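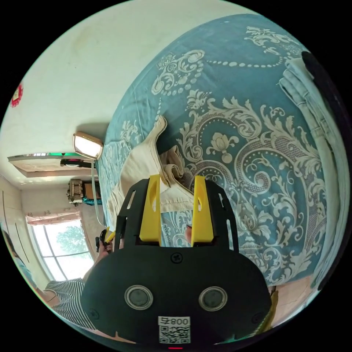
Irnville, Nov 19, 2022

Thread: Folding with grippers, what changes for the staff?

folding_table
I work for a home laundry service in Irnville. Since April part of our shift is folding with the hand grippers, and the recordings go to Trerkska, who want to sell us a folding machine later. On normal days we fold by hand, as always. On gripper days we do trousers and shirts on a bed, slowly, and each piece has to be picked up with the yellow fingers only.

My question is for people who already have this at work. Did your hours change? Our manager says no job will be lost, but she does not put it on paper. I am not against the machine. I would like to know what I am helping to build.

pressroom_kan
We had the same in Kan, with towels first. Hours did not change, the kind of hours did. Before, I was in the pressing room with four others and we talked all day. Now two of us fold with grippers in a separate room where talking is not wanted, and the others have our old share of the pressing on top. Ask about that before you ask about jobs.

mangle77
Sorry, but I disagree with the sad tone. I have folded sheets for most of my life and my wrists are finished. If a machine can take over up to 80 percent of it, please let it come. The young ones can learn to run it.

folding_table
mangle77, I understand you about the wrists. But the gripper is also not light after 30 minutes, and you squeeze all the time. For me it is the thumb that hurts, before it was the wrist.

pressroom_kan
Linen trousers are the worst for the thumb. The waistband is thick and it wants to open again. With fingers you feel when you have two layers or one. With the gripper you must look.

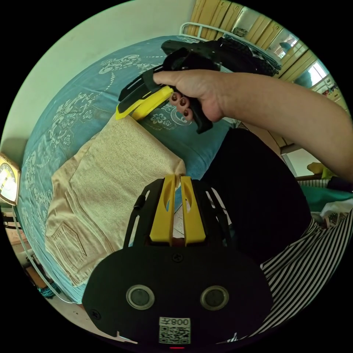 Posted by Viola Benedetti

I train the gripper shifts at a laundry in Trovport, so please read my answer with that in mind.

With beige trousers like these on the blue bedspread, I teach people to make the rectangle first and correct the top end after. Many try to make each movement perfect and become very tired. An ordinary fold is good enough.

About the thumb: ask for shorter turns. We change after 30 minutes, and the other person does hand work in between. It was not like this in the beginning, the staff had to demand it.

About the jobs I cannot promise anything, and I do not think your manager can either. What we did get in writing is that gripper hours are paid as training hours, which is a higher rate with us.

mangle77
Higher rate? We got a T-shirt.

pressroom_kan
Viola, with respect, a higher rate for some months is cheap for the company if afterwards the folding is gone. Who folds in Trovport when the machine comes?

Viola Benedetti
The plan says the same people, for delicate clothes and for checking. I have seen the plan – I have not seen the machine.

folding_table
Thank you all. I will ask for the shorter turns and for the rate on Monday, and for both on paper. If she says something useful I will write it in this thread.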